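Flillatby Gripper View Comparison, simulated set
README

Released 2025-02-03
Maintained by the Plivuletti bench group
Contact: open an issue on the project tracker

What this is

A set of simulated episodes for comparing two grippers and two arm controllers on the same tabletop tasks. Every episode was rendered from a camera fixed to the wrist, so the gripper is always in view and the table moves around it. We built the set to answer a narrow question: how much does the shape of the gripper body hurt a policy that only has the wrist view to work from?

There is no real-robot data in this release.

Contents

4000 episodes in total. Each episode folder holds:

rgb: color images from the wrist camera
depth: depth images, same size and timing as rgb
state.csv: joint angles, gripper opening, controller mode
task.txt: one line of plain text saying what the arm was told to do
result.txt: success, fail, or timeout

The episodes are split by gripper and by controller. Object layouts are shared across the splits, so layout 12 under one gripper is the same table as layout 12 under the other. There are 66 layouts. Textures and lights are drawn again for each episode, so two episodes with the same layout will not look alike.

Grippers

Coren: a narrow two-finger gripper with a slim body. Leaves most of the table visible in the wrist view. Closes slowly.

Adomaitis: a block-bodied gripper, wider and taller in the wrist view. It grips harder and holds long tools better, but it hides whatever is directly in front of the palm. The model we used has an orange shell.

Both are mounted on the same arm model with the same wrist offset. We did not move the camera to suit either one. Some users have asked for a version where the camera is raised for the Adomaitis. We may add it, but it would be a separate split, and the numbers could not be set next to the ones in this release.

Controllers

position: joint position targets, smoothed before they are sent
impedance: soft Cartesian control with fixed stiffness

Stiffness values are in config/impedance.yaml. Please leave them alone if you want to compare against our results. Changing the rotational terms even a little makes the Adomaitis behave quite differently on contact.

Tasks

pick_tool: pick up a named hand tool
push_flat: push a flat object to a marked area
clear_side: move everything off one side of the table

An episode times out at 90 seconds of simulated time. The clock starts at the first command.

What we found

On pick_tool the Adomaitis does better once it has contact and worse before it. Most of its failures are missed approaches. The arm comes down with the target partly or fully behind the gripper body and closes beside it. With the Coren the approach is usually fine and the tool slips during the lift.

On push_flat the two grippers are close. The controller matters more here, and impedance is the better choice for both.

On clear_side the Adomaitis loses track of small items that pass behind it. A policy with a short image history recovers some of these. A policy that sees only the current image mostly does not.

We ran each baseline policy with 27 seeds. Tables with the full breakdown are in results/, one file per task.

Lighting and shadows

Shadow edges are hard and often ragged. This comes from the shadow map settings, which we kept low so the whole set could be rendered on our own machines. The raggedness is easiest to see on the gripper body. It is present under both controllers and both grippers, so it should not favor one split over another, but a policy trained here may learn to lean on it. If you plan to transfer to real images, re-render with config/shadows_high.yaml. Expect it to take much longer.

Sample view 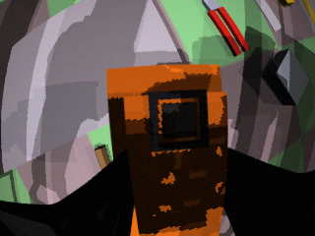 Simulated wrist view with the orange gripper body in front of a large flat grey-lavender shape. A hand tool with two red handles lies to the right, its metal end running out of view at the top.

Views like this one are the reason for the occlusion field described below. Large flat shapes also cause trouble of their own, as they can cover so much of the table that the policy has little texture to work with.

Occlusion field

state.csv has a column named target_hidden. It gives the share of the target's pixels that are covered by any part of the robot, from 0 to 1. It is computed from the segmentation pass, not from depth. Parts of the target outside the image are not counted, so a tool that is half out of view and otherwise clear will read 0. Filter on target_in_view first if this matters to you.

Known issues

Depth is wrong on very thin objects seen edge-on.

The gripper opening column is in meters for the Coren and in normalized units for the Adomaitis. Use tools/convert_opening.py to put both in meters.

A few clear_side episodes begin with an object already touching the gripper. They are listed in exclude.txt and were left out of our results.

The yellow and orange object textures can be close to the color of the Adomaitis shell. Color-based segmentation will fail on these. Use the supplied masks.

Planned

A second release is set for May, with the raised camera split if it is ready, and opening values in meters throughout.

License

Free for research and teaching use. See LICENSE for the full terms. The gripper meshes have their own terms, which are in meshes/LICENSE.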